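Beathag Dow walks home the long way

Beathag Dow has lived in Turside for most of her adult life, and she swears she only started to know it when her car died. "It was a Monday, it was pouring, and I had to walk to work," she says, laughing into her tea. "I got there soaked and completely thrilled. I'd passed a bakery I didn't know we had!"

She never replaced the car. Instead she began taking a different way home each evening, and then writing the routes down in a green school notebook. There are 19 of them now, all drawn by hand, with notes in the margins about where the lilac grows and which dogs like to be talked to.

Her friend Nizar Matar got pulled in during a gray November. He had been told to get more exercise and was bored stiff by the gym. "Beathag said, give me 60 minutes and wear decent socks," he says. "I've hardly missed an evening – my wife thinks I've joined a cult."

The two of them have rules, and they are wonderfully loose. No headphones. Turn toward whatever smells good. If one of them wants to stop and look at something, the other has to look too, even if it's only a doorstep. Nizar has become the one who looks down. He can talk about curbs and paving for as long as you'll let him, and I let him for quite a while. 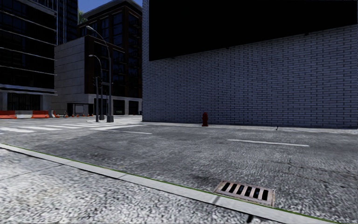
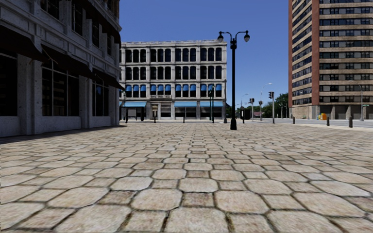
Do you need a plan before you set out?

"A rough one is plenty," Beathag says. "Pick the place you want to end up and let the middle take care of itself. I like to end up somewhere with soup."

The soup, these days, is at Karam, a small café where the owner keeps the back table for them and saves the heel of the loaf for Nizar. They spread out the notebook there and argue over names. Her favorite route is called Neklow, after a street sign she misread in the dark, and she refuses to correct it.

I joined them for the short one, past the old Grollero button factory and down to the river. Beathag talks the whole way and waves at everyone. Nizar told me about his grandfather, who walked to market with two goats and came home with a clock. By the bridge my feet hurt and I was already asking when they were going again.

"Tomorrow," said Beathag. "Bring a hat."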